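Eduardo Prata @ Vinine Football Notes
August 16, 2018

Thread on the Drosel Cup seeding rules, which changed in June. Short version: the coefficient now matters more than last year's finish.

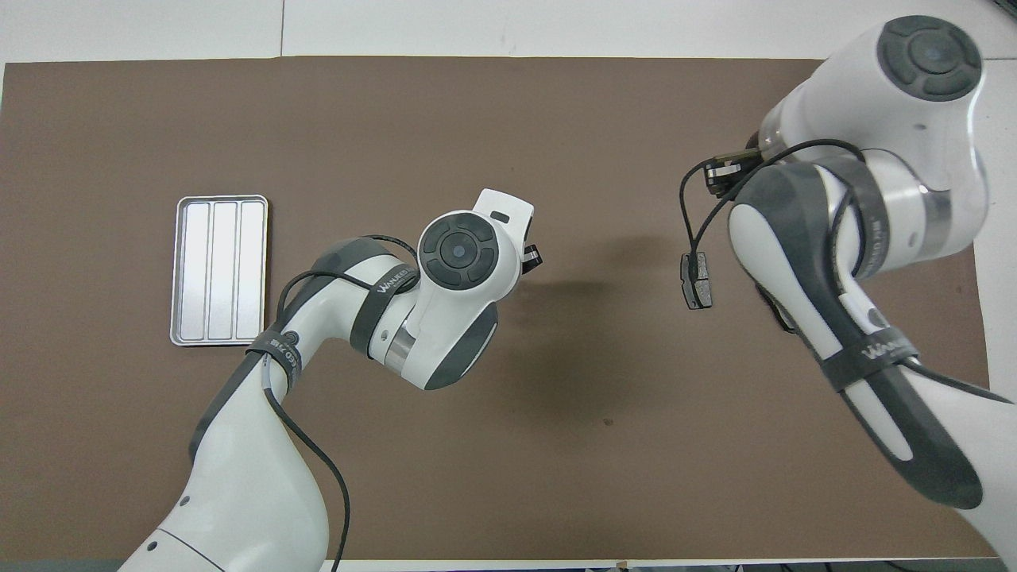
Metal tray with three compartments, on a brown mat.

2/ Old system: the cup holder and the league champion went into the top pot, and the rest followed by league position. Simple to check, but one good season could carry a club a long way.

3/ New system: only the holder is protected. Everyone else is sorted by points earned over the past four seasons, league and cup combined.

4/ Rollido come out of this best. They finish the window on 3168 points and move up a pot without having won anything.

5/ Yazdani lose out. They won the league, but two of their four seasons were in the second tier, where a win is worth half. They drop to the second pot and can draw Rollido in the group.

6/ A cup final win is worth 400 points. So is reaching the semifinal twice. I think that undervalues the final, but it is what the rulebook says.

7/ Clubs from the same district still can't meet in the group stage. With the new pots that leaves Yazdani 2 possible groups — check the annex, the main text doesn't spell it out.

8/ Ties on points are settled by away record, then goal difference. Last year it was goal difference first.

9/ Full table of coefficients goes up after the draw. Corrections welcome, with a page number please.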